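Grarnirus Workbench Project
Progress report to the Solberg small equipment fund
February

Hello again! When I sent the last report I was still arguing with myself over whether we needed one more arm or two more pairs of hand-held grippers, and I promised you'd get an answer this time instead of more arguing. So, the answer first: we're holding off on the arm. The money you set aside for it is still in the account, and I'd like to move part of it to a different line, which I'll get to below (please read that bit even if you skim the rest).

Quick reminder of where we stand. Grarnirus is trying to teach household tidying from demonstrations people do by hand, with two grippers at once, on ordinary tables with ordinary clutter. Dishes, cloths, toys, whatever a family would leave lying around by four in the afternoon. The recording side has been going well. We wanted 800 usable demonstrations by the end of this period and we passed that with a little time to spare, so I let people keep going on the harder two-handed tasks.

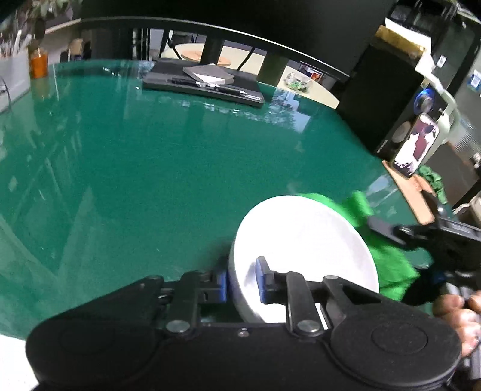 Equipment: what we bought and what we didn't

Hard rims are where the parallel fingers earn their keep. One finger goes inside the bowl, the other stays outside, and you've got the wall between them. Cloth is the thing that wears us out. A folded cloth needs a pinch at just the right spot, and if the pads are even slightly polished from use, it slides right out and you start over. I had budgeted for pads once per quarter, like a person who had never used one. We're going through them much faster than that, and I've now bought 30 spare pads out of the consumables line, which has pretty much emptied it.

The good news is that pads are cheap next to anything else on our list. I got quotes from Plinport and from one smaller shop, and Plinport came in lower once shipping was added. They also agreed to hold the price through the summer if we order in one batch. I'd love to take them up on that!

What I didn't buy:

The second arm. You approved it, I know, and I was the one who begged for it. But the lead time slipped twice, and while we waited I sat down and worked out how many hours a day the first arm is really running. It's idle most mornings. Putting a second one next to it would have looked great and done very little. I'd rather come back to you for it when the evaluation runs start piling up, which I think is next period.

The bigger worktable. We had a nice one picked out, height adjustable and everything. Then we figured out that moving our stuff around on the tables we have gives us more variety in the recordings for free. Shiny tabletops are a headache for the vision side, with all the reflections, but homes have shiny tables too, so we've decided to live with it and keep them in the mix.

The Jutimgate storage license. The price was fine. The contract locked us in for three years and I got cold feet. We're on plain hard drives for now. They cost us 49 dollars each used, which made me very happy, and I'm keeping two copies of everything in two different rooms.

Soft objects, and why I want to move some money

This is the part I'd like your help with. When I wrote the original budget I lumped all the props into one tiny line called "test items," and I honestly pictured a box of cups and bowls. Hard things with edges. The soft things have turned out to matter more for our planning. A plush toy squashes when you close on it, so the gap between the fingers tells you much less about whether you've got a good hold, and the person doing the demonstration ends up judging it by eye.

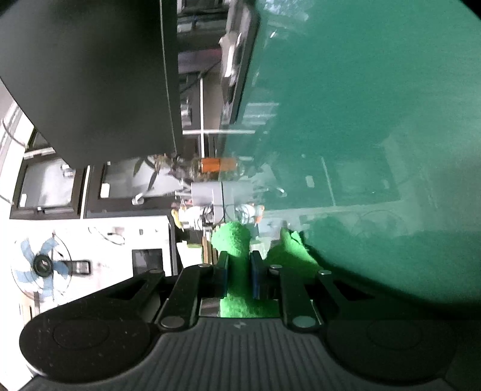
So we need more soft things in more sizes, and we need duplicates, because fuzzy fabric mats down with handling and then it doesn't behave like it did at the start of the month. I also want a simple force sensor for one pair of grippers. Just one pair! If it helps, we can talk about the others, and if it doesn't, we've lost a small amount and learned to stop asking for them.

My proposal is to shift 2000 dollars from the arm line into a combined line for pads, props and the one sensor set. Everything else in the arm line stays exactly where it is. I've put the split in the attached sheet, with the Plinport quote behind it. If you'd prefer to keep props separate from pads for your own bookkeeping, that's easy, just tell me how you want it labeled.

A few loose ends

The wrist straps came in the wrong size and went back. Refund is still pending, so you'll see it as an open item in the sheet.

Charging has been a pain. We have enough batteries but too few chargers, and people end up waiting after lunch. I bought one more charger out of the general supplies line and that seems to have fixed it for now.

I still owe you the insurance form for the first arm. It's filled out, it needs a signature from our side, and I'll send it over with the next invoice.

If the budget change is okay with you, a one-line email is all I need, and I'll place the Plinport order the same day. The held price only applies if they get the order before the end of next month.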